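May 25, 2024
By a second-year student, Work and Technology course

Project report: the two-arm robot in the kitchen at Visbridge

Placement was at Visbridge, the staff canteen and catering side, 84 people on the books counting part-timers. I was there to look at what changes for kitchen staff when a robot takes over part of the counter work. Not the engineering. Other people in my year did the engineering.

Background first, quickly. Visbridge signed up last August for a trial with Skamier, who supply the robot and the training. Before any of it touches a real counter the tasks are built and run in simulation. Pick up, put down, move the dish, leave the cup alone. The kitchen staff were asked to watch these runs and say what was wrong with them, and that turned out to be the most interesting part of the project for me, so most of this report is about it.

How I collected stuff: 5 group sessions in the break room, short talks during prep, a paper questionnaire nobody liked (my fault, too long). Also sat in on 2 planning calls. Notes by hand, typed up same evening mostly. No names used, that was agreed at the start.

What the work is now. A morning shift sets up the coffee point, puts out cups and dishes, cuts fruit, wipes down, refills, wipes down again. A lot of it is carrying things a short distance. People don't describe it like that though. They describe it as keeping an eye on the counter. One of the early shift told me she hardly looks at her hands, she looks at the line. If the robot does the carrying, who is looking at the line? That question came up in every session in some form.

The Skamier plan splits tasks into "handling" and "service". Handling goes to the robot, service stays with people. On paper fine. In the kitchen the two are mixed up all day, someone hands over a cup and moves a tray with the other hand and answers a question about allergies. Splitting it means somebody's job gets the talking and somebody's gets the minding-the-robot. Staff wanted to know which one is paid more. No answer on that by the time I left.

The simulated runs use a small tiled room with a counter, a coffee machine and a few things to handle, and a watermelon at the left gripper. We watched on the laptop and on the big screen when it was free.
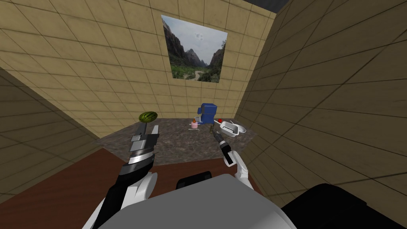

Tiles and a coffee machine are the easy bit, was the first response in my notes from that session, and what matters is who gets called over when it stops halfway through and there's a line out the door. Another person agreed and said she didn't mind the robot at all, she minded being made responsible for it on the same wage.

After that the session went a bit off topic (dishwasher, the rota) but I came back to it and got these points, more or less in order they came up:

Stopping. People want to be able to stop it themselves without asking a supervisor. The draft procedure says report first. Everybody in the room was against that.

Space. Two people can squeeze past each other behind the counter. They talk, they say "behind you". Staff asked how it will know someone is behind it. Skamier said on the call there will be a marked zone. A marked zone takes floor away from people, and there isn't much floor.

Breakage. Who writes it up if the robot drops a dish? Sounds small. But breakages go in a book with initials next to them and people care about that book a lot.

Hours. Visbridge says no cuts during the trial. The staff heard "during the trial" very clearly.

Comparison site. I had hoped to visit Zurkach, who have had a similar set up in a packing room for longer, but only got a phone call. Their supervisor said the lifting complaints went down and the boredom complaints went up. People there rotate off robot duty every couple of hours now, it was not in the original plan, the staff pushed for it. I think Visbridge should copy this from day one. Tamura also got mentioned as a site using the same training package but they didnt reply to my emails.

Questionnaire. Only gave it to people on the morning and lunch shifts, evening shift missed out completely, so don't read to much into it. I had printed 100 copies, way more than needed. Main thing from the open question at the end: people asked for training in work time and for a say in which tasks go over first. Fruit cutting was the one most people wanted to keep. Wiping down was the one most would happily give away, and it isn't on the robot's list.

What I would recommend

Let shift staff stop the robot, no permission needed. Put it in writing.
Robot duty as a graded task with pay attached, decided before the start.
Rotation, see Zurkach.
Keep showing the simulated runs to the people who do the job. They spotted things in one session that weren't in the planning notes. Show the evening shift too.
Change the breakage book.

Limits of the project: short placement, one site, I never saw the robot work in the real kitchen as it wasn't installed yet. So all of this is what people expect, not what happened. Somebody should go back after the first few months and ask the same questions again, with a shorter questionnaire. My session notes and the question sheet are in the appendix folder, handed in separatly.

Contact: course office, Work and Technology | © 2024 the author | Back to top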